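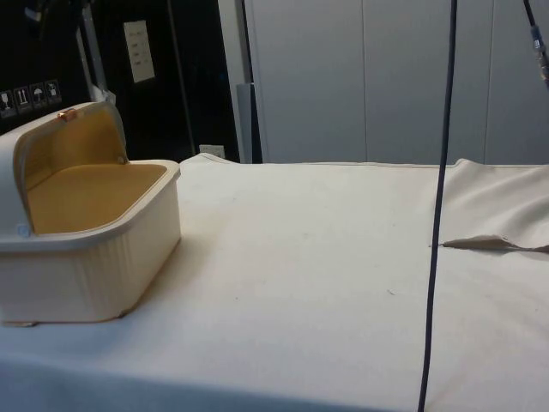

Haugland的工厂每年六月开放一次，平时不接待散客。报名在网上填表，表里要写鞋码，因为进车间得换他们的防滑鞋。我填完以后隔了一周收到确认邮件，附了一张路线图和一页注意事项：不穿裙子和短裤，不带饮料，长头发要扎起来，注塑车间里不能拍照。

工厂在Jalau城外，坐677路公交到终点站，下车往回走一段，过一座铁路桥就能看见厂房的灰色屋顶。从火车站上车到终点一个多小时，中间经过两片菜地和一个很大的建材市场。车不算密，错过一班要等很久，我去的时候提前了，回来时就没那么顺利，后面再说。路线图上标的是北门，开放日当天走的是东门，门口有人举牌子，顺着围墙走就行。

签到在食堂一层。每人领一双鞋、一顶布帽、一副耳塞和一张编号牌，我的编号是219。大家按编号分组，一组十来个人，同组的大多是附近居民，也有两个学材料的学生和一对带孩子来的夫妻。孩子要满十岁才能进车间，小一点的留在食堂做手工，用边角料拼杯垫。

Haugland做塑料家居用品，自己的牌子不多，主要替别人生产。收纳盒、沥水篮、垃圾桶、洗衣夹、婴儿澡盆都做过。参观开始前放了一段短片，讲厂子从做纽扣起家，后来改做厨房用品，再后来才有现在的收纳系列。片子声音太小，坐后排的基本听不清，不过墙上有同样内容的展板，散场时可以补看。

第一站是原料库。聚丙烯颗粒用大编织袋装着，堆在托盘上，看着像半透明的米。讲解员抓了一把让大家摸，干的，滑，没有什么气味。颜色靠色母调，色母是Sternus供的，小袋装，颜色比成品深得多。同样一种奶油色，库里留着好几个批次的样板，摆在一起能看出差别，有的偏粉，有的偏灰。讲解员说浅色最难做，深色有一点杂质看不出来，浅色上一个黑点就得挑出来。换颜色的时候机器要先打一段过渡料，打出来的东西颜色花得很，厂里攒起来粉碎，做成托盘脚垫一类不讲究颜色的东西。

原料库旁边是模具间。我原来以为模具是放在机器里不动的，其实换得很勤，一套模具用完要拆下来清洗、上油、登记，再用吊车送回架子上。模具间有股机油味，地面刷成绿色，走道画了黄线，参观的人只能站在线外。架子上的模具都贴着卡片，写着产品代号、最近一次保养的月份和下次要检查的部位。有一套拆开的放在工作台上，是做带竖纹的盒身用的，凹下去的细槽排得很密。讲解员说这种纹路有两个用处：盒壁可以薄一点而不发软，手上的指纹和搬运时的划痕也不那么显眼。麻烦的是脱模，纹路深了会拉伤表面，浅了又等于没有，这套模具前后修过六次才定下来。

注塑车间最吵，耳塞是要真戴的。我们走的是二层的参观通道，隔着玻璃往下看。屋里热，玻璃这边也热，通道尽头有两台大风扇。机器合模、保压、冷却、开模，一个循环的时间跟产品大小有关，洗衣夹很快，澡盆要等上好一会儿。冷却占了大半时间，想提高产量主要就是在冷却水路上做文章。通道的墙上挂着一张图，把一个盖子从填充到变形的过程画成不同颜色，讲得比短片清楚，可惜大家走得急，没几个人停下来看。

两个学生问得最细，问收缩率，问浇口位置。讲解员答了一部分，答不上来的记在本子上，说回头发邮件。带孩子的那位父亲问塑料会不会发黄，讲解员说会，放在窗台上晒几年都会，里面加了抗老化的助剂，只能慢一点。这个回答我觉得挺老实。

后面是装配和检验。合页、卡扣、密封圈这些零件都在这里装。检验室不大，靠墙一排架子，放着正在做开合试验的样品，盖子要开关几千回，合页处不能发白。旁边有跌落试验，装满重物从桌子的高度往下放，角着地、边着地、底着地各来一遍。架子最下层是退回来的货，每件贴着条子，写明顾客的说法和检验结果。条子上的理由五花八门，有说盖子关不严的，有说有味道的，还有一张写着“比想象的小”。我在这儿站得最久，差点跟不上自己那组。

检验室门口的黑板上写着当月的报废重量，427公斤。讲解员说这个数算正常，换色多的月份会更高。数字每个月擦了重写，工人上下班都看得到。

车间看完回食堂，二层临时布置成了展厅，Femari在这里占了最大的一块地方。Femari是Haugland的老客户，卖收纳用品，颜色一向是外浅内深，我家里有他们的药箱，用了很多年。展厅按房间分区，厨房、浴室、玄关、儿童房各一块，东西可以随便拿起来试。我试了几种盖子：翻盖的方便，单手就能开，但上方要留空间，放在层板之间就不好用；抽屉式的省高度，装重了会涩；分体盖最便宜，也最容易丢。有一位工作人员拿着纸板在问大家家里什么东西最难收，我说是充电线，她说今天说充电线的人很多。

展厅角落有特价区，卖的是微瑕品，五折到七折。瑕疵用圆贴纸标出来，有的找半天也看不出问题。人挤得厉害，大号的盒子很快就没了。我买了两个小的，一个放针线，一个打算放茶包，付款只收现金和本地的手机支付，外地来的要注意。袋子要另外买，自己带一个比较好。

午饭在食堂吃，凭编号牌领一份，炖豆子、米饭和一个橙子，味道普通，量很足。饭后有一场问答，来的人不多。居民问得最多的是夜里的货车噪音和排气的味道，厂方说夜间装卸已经挪到西侧，活性炭换得比以前勤。有位老人不太满意，说西侧也住着人。双方说了好一阵，最后约定下个月单独开会。这一段跟产品没有关系，却是我听得最认真的部分，一个厂子在居民区边上开了这么多年，货车怎么走确实比盒子什么颜色要紧。

几点给明年想去的人参考。上午的场次看到的东西多，下午有一部分机器停下来换模具，喜欢看模具的可以专挑下午。鞋子是硬底的，袜子穿厚一点。耳塞可以自己带，他们发的那种偏大。洗手间只有食堂和东门两处，进车间前先去。全程走下来接近三个小时，中间没有地方坐，腿脚不好的可以跟签到处说，另有一条短路线，只看原料库和检验室。讲解只有本地话，展板上有英文，翻译得还行。

回程我刚过铁路桥就看见677路开走了，在终点站等了四十多分钟。站台没有遮阳，旁边有家小卖部，卖冰水和煮玉米。同组那对夫妻也在等车，孩子把做好的杯垫给我看，是用过渡料的碎片拼的，红的黄的混在一起。车来的时候已经过了四点，到火车站正好赶上晚高峰。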